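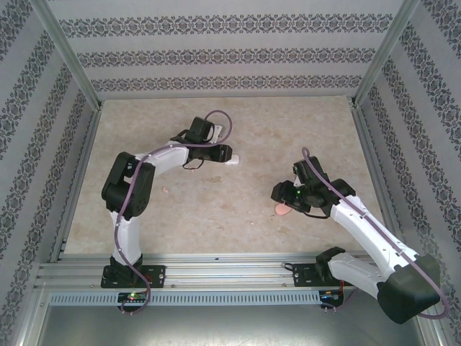 Is the Ketwood wallpaper kit worth buying if you only have one room to paper?

It is worth it if you own none of the tools already. If you have a decent smoothing brush and a long straightedge, buy the knife and the seam roller separately and skip the rest.

Search reviews Enter keyword Go

Ketwood 13-Piece Wallpaper Hanging Kit

I bought this kit for $83 at Steden, the home store out by the highway, and used it on a small dining room with two windows, a radiator and one very crooked corner. The paper was a Deloletti non-woven with a repeating print. The paste was Dissanayake ready-mixed, the kind that goes on the wall and not on the paper. The walls had been painted years ago and I washed and primed them first.

The kit comes in a canvas roll with ties. In it are a smoothing brush, a plastic smoother, a seam roller, a paste brush, a roller frame with two sleeves, a snap-off knife, a pack of blades, a trim guide, a plumb line, long scissors and a sponge. The pack of blades counts as one piece, which seems fair. Ketwood counts the canvas roll as a piece too, and I would not have.

The smoothing brush is the best thing in it. The bristles are firm enough to push air out to the sides and they didn't mark the print. It has a wide wooden back that is comfortable to hold above your head, and after a whole afternoon my wrist was fine. A few bristles came out on the first strip. After that it stopped shedding.

I used the plastic smoother less than I thought I would. It's good for pushing paper into the line where the wall meets the ceiling, and for getting behind the radiator pipes. On open wall the brush does a better job.

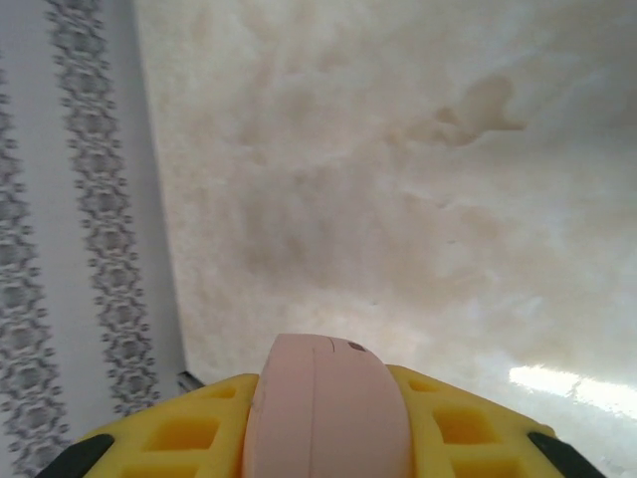 Reviews > Decorating > Cutting and Trimming

The knife is ordinary. It locks well, the slider doesn't creep, and the blades are thin enough for a clean cut in damp paper. You need to snap off a fresh section for nearly every cut. I was slow to do this on the first wall and tore the paper twice at the baseboard, and that was my fault. The pack of blades ran out before I did. I finished the job with a spare pack from a drawer.

The trim guide is a stiff metal blade with a plastic handle along the top. It gives a straight edge to cut against at the ceiling and baseboard. Mine had a small burr at one end, which I took off with sandpaper. Check yours before you put it against anything you care about.

The scissors are long and sharp and I liked them a lot. I used them for rough cutting strips to length on the table and for the diagonal cuts at the window corners. They cut right to the tip. Wipe the paste off before you put them down or they will be stiff the next morning.

The plumb line is a chalk line with a small weight. It works. I put it away after the second strip and used a long level, which is faster when you work alone. If you have a helper, the line is fine — you hold the top, they mark the bottom.

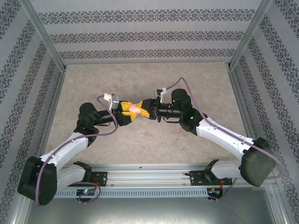
The corner by the hallway door leans out a good bit toward the top, so I couldn't wrap a full strip around it. I cut the strip to leave a narrow overlap onto the next wall, struck a new vertical line, and hung the other half of the strip over the overlap. The print doesn't match perfectly there. It's off by a small amount near the ceiling and you'd have to look for it. No tool in this kit or any other is going to fix a wall that leans.

The seam roller did well on that corner and everywhere else. It is narrow, with a slightly soft wheel, and it turned freely even with paste on it. Press lightly. On one seam I leaned on it too hard, squeezed the paste out from under the edge, and had to lift the paper and add more.

The sponge is poor. It was coming apart by the end of the first wall and left crumbs in the paste. I switched to a large kitchen sponge and had no more trouble. The paste brush is also on the cheap side, though I only used it along the edges where the roller wouldn't reach. The roller sleeves hold plenty of paste and washed out clean under the tap.

In total I covered 148 square feet of wall, not counting the windows. It took a weekend plus one evening to do the piece above the door, which I had put off.
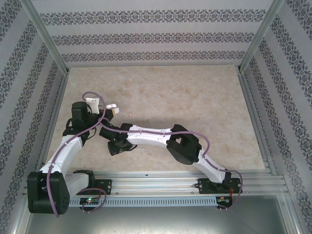

After Eight Months

The seams are still flat except for one next to the radiator, where the edge lifted a little in December when the heat came on. I put a little seam adhesive behind it and rolled it down again. The same brush and roller are now on their second room, a hallway, and both are in good shape. The canvas roll has a paste stain that didn't wash out. One of the ties has come off.

What I would change

A better sponge, and more blades. I would also swap the plumb line for a short level, even if it raised the price. The instruction sheet is one folded page with small drawings and says almost nothing about windows, so a beginner will need to look that part up somewhere else.

Steden also carries a smaller Ketwood set with the brush, knife, smoother and seam roller. I haven't used it, but the tools in the package looked the same as mine. For a single accent wall that is probably the one to get.

Rating: 4 out of 5

Print this review | E-mail this review

Contact us | Copyright, all rights reserved | Back to top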